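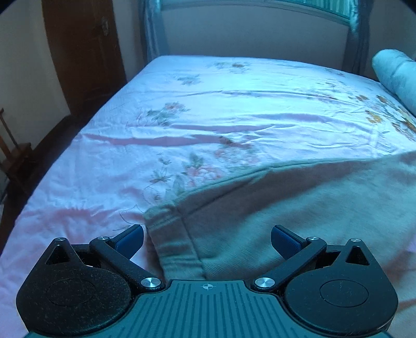 *Reading time: 3 minutes*

# Jarkidus Hand-Held Demonstration Gripper

The Jarkidus is a hand-held two-jaw gripper for recording manipulation tasks. An operator holds the tool, carries out a household or workshop task with it, and the recorded demonstration is then used to train a robot arm fitted with the matching Gastance end effector. No arm is needed at the place where the demonstrations are made.

The unit is supplied to research laboratories, universities and commercial development teams. It is suited to work in occupied homes, where the installation of a fixed teleoperation station would be impractical.

## Design

The jaws run on a parallel linkage, so the fingertip pads keep the same angle to one another through the full range of travel. The body is matte black plastic. Linkage pivots are metal screws and can be tightened by the user with the driver supplied. Each fingertip pad is a flat block in dark blue, chosen to stand out against most bedding, clothing and kitchenware in recorded video.

A ribbed plate at the center of the tool carries a printed crosshair mark. The mark is the reference point for camera alignment and should be kept clean and uncovered. Dust and lint on the housings do not affect recording.

The wide-angle camera is mounted behind the jaws, and both pads remain in view when the jaws are fully open. Dark corners in the recorded view are normal for this lens.

## Recording with Soft Materials

Blankets, sheets and garments are among the more demanding subjects for demonstration. For the folding of a blanket on a made bed, the following practice is recommended:

- Open the jaws fully before the approach and bring the tool in low over the near end of the bed.
- Place one pad on each side of the edge or fold to be gripped.
- Pause briefly before closing. The pause gives the training software a clear start point for the grasp.
- Close at a steady rate and lift only when the fabric is held.
- Release fully at the end of each fold, and withdraw the tool before starting the next.

Glossy fabrics such as satin may produce bright highlights under window light. Operators should review one short recording before beginning a full session. Printed patterns are acceptable and need not be avoided — a varied set of bedspreads and blankets generally gives a more useful collection than a single plain one.

## Specifications

| Item | Value |
|---|---|
| Weight, with camera | 940 g |
| Recording capacity | More than 40 demonstrations per charge |
| Jaw type | Two-jaw, parallel linkage |
| Fingertip pads | Dark blue, replaceable |
| Warranty | 16 months |

Recording capacity is stated for household folding tasks and will vary with the length of each demonstration.

## Software

Recordings are transferred to Nistor, the desktop application included with each unit. Nistor trims and labels demonstrations and exports them for training. Sessions made with earlier versions of the tool can be opened, but must be realigned to the crosshair mark before export.

## Remote Control

Customers who also require direct control of an arm may add the Surnimska remote handle. The handle uses the same jaw control as the Jarkidus, and an operator trained on one can use the other without further instruction. It is sold separately.

## Price and Ordering

The Jarkidus is priced at $1499 per unit, including camera, driver, one spare pair of fingertip pads and a Nistor license. Orders from universities should include a purchase order number. Replacement pads and pivot screws may be ordered through the parts desk.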